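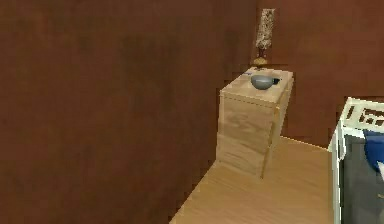 Diary / Phones and screens

23 November 2019

Woke up to the phone telling me my screen time was up again this week. Four hours and a bit a day. I don't know why I've left that message switched on, it's like having the bathroom scales shout at you from the landing. Made tea, looked at the little bar chart, saw that most of it was the family group and the weather, and felt slightly better. Then felt slightly worse again when I saw how many times I'd picked the thing up before nine in the morning.

So today was meant to be the day for Mum's tablet. I've been promising since August, when her old one (the Lesska, the one with the lovely big buttons) stopped taking updates and started throwing her out of video calls halfway through. She never complained, she just stopped ringing on it and went back to the landline, and it took me a shamefully long time to notice. She'd say "oh, I didn't want to bother you" and I'd feel about six years old.

Anyway, I'd ordered her the Riruvero, after far too many evenings reading reviews by people who use their tablets for drawing dragons. All she needs is calls, photos, the crossword and her library books. It came on time, fully boxed, and I got it on the train with me in a carrier bag and held it on my knee the whole way as if it were a cake. Carnus was freezing when I got off! Proper coat weather. The bus had gone, of course, so I walked up the hill and arrived with a nose like a tomato.

Setting up took all morning. First the wifi password, which is 24 characters long and printed on the bottom of the router in grey on slightly darker grey. We did it with me lying on the carpet reading it out and Mum typing. B for bravo, capital, no, capital, Mum. Got it on the third go. Then it wanted an email address, and she has one, but the password for that was in the address book under E, and the one under E was wrong, and the right one was under P. I don't know what I expected. She has a whole system in there and it does work, more or less, if you think the way she thinks.

Then the updates. It sat at 13 per cent for so long that we had lunch. Soup and the end of a loaf, and she told me the whole story of the neighbours' hedge, which I have now heard from both sides. When we came back it was still at 13 per cent, so I turned it off and on again, which you are told never to do, and it went through in five minutes.

After that it was rather fun. I put the calling app right in the middle of the first screen and took off everything I could get away with – the games, the shopping thing, two different kinds of news. Made the writing bigger. Made it bigger again. She wanted a picture of the garden behind it all but then couldn't see the icons for the dahlias, so we've gone with plain blue. I wrote it all out for her on a card as well, in felt tip: press green to answer, press red to finish, if it goes black press the button on the side. She read it through twice and asked what to do if she pressed the wrong one. I said nothing terrible would happen. She looked at me as if I'd said that about crossing the motorway.

We did practice calls from room to room, me in the kitchen and her in the front room, shouting over the top of ourselves because you could hear the real voice through the wall before the one on the tablet. Mostly I saw the top of her head and the lampshade. By the end I was getting nearly all of her face! She's got the hang of tilting it back against the fruit bowl. She then rang my sister off her own bat, without asking me how, and they talked for some 16 minutes while I did the washing up and tried not to hover in the doorway. I was so proud I dried things that were already dry.

One thing that bothered me. While I was clearing out the old one I found a message she'd had in the summer, supposedly from the phone company, saying her account would be shut off unless she tapped a link. She hadn't tapped it. But she'd kept it, and worried about it, and never said. I've told her she can send anything like that straight on to me, any time, even if it turns out to be real, and that nobody who needs her bank details will ever ask for them in a text. We put that on the card too, on the back. I do wonder how many people her age have one of those sitting there, with no one to show it to. Everyone at the surgery and the bank keeps telling her it's all online now, quick and easy, and she nods and then queues up in person.

I was telling them about this at Govindasamy, where I stopped for milk on the way back to the station, and the woman behind me in the queue said her dad does all his calls on the television now. On the television! Apparently you can get a little camera that sits on top. I have made a note and I'm going to pretend I haven't, at least until after Christmas.

Train home was packed and somebody near the doors was having a video call on speaker, full volume, about a boiler. Normally I'd be seething, and I was a bit, but I'd spent the whole day trying to get my own mother to do more or less the same thing so I kept quiet and looked out of the window. Battery on eight per cent by then, so there wasn't much else to do. Quite nice, really. I'd forgotten you can see the river for a moment just after the second tunnel.

Got in at half past seven, kicked my shoes off, and the phone rang before I'd even found the charger. Mum, on the tablet. Mainly ceiling to begin with, then one eye, then her. She wanted to know if I'd got home all right, and also where the crossword had gone. It was on the second screen. I'd moved it myself and clean forgotten to tell her.

Must remember: ring library about her login. New charger cable, the long sort. Turn off that wretched screen time message.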